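Trastwood Oral History Project — progress report to the Harju Fund, covering the period to the end of October

## Where we are

Recording is finished at Trastwood and nearly finished at Kadden. We have 217 interviews on file, of which 23 are still waiting for a signed release. Gladys Ríos has been ringing round for these in the evenings and expects most of them back before the next payment falls due. Two families have asked for changes to what can be made public and we have agreed to both.

Transcription is slower than planned. The Kadden speakers use a good deal of mill dialect, and the typists send back queries on words such as "slubber" and "doffing" that have to be checked against the tape. We have moved one typist from summaries to full transcripts to deal with this. 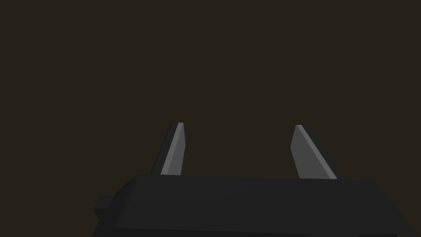
Issue 20

The newsletter went out to 340 households, with a page of extracts from the weaving shed interviews and a request for photographs of the Prakach canteen. Replies have been good. One envelope held a full set of wage slips, which the county archive has agreed to copy and return. The next issue will be given over to the schools.

## Spending

We are under budget on travel and over on postage. The travel saving came from grouping the Kadden visits into single trips. We would like to move the difference across to postage and would be glad of your written agreement.

The second recorder was repaired under guarantee. No other equipment has been bought.

## Problems

The room at Prakach has been closed for roof work, so the listening afternoons there have stopped. The library has offered its upstairs room, but there is no lift, and several of our regular listeners could not manage the stairs. We are still looking for somewhere on the ground floor.

## Next period

- Finish the last Kadden interviews
- Clear the outstanding release forms
- Send the first batch of finished transcripts to the archive
- Settle a room for the listening afternoons — Gladys has a viewing at the chapel hall

A full statement of accounts will follow with the next report.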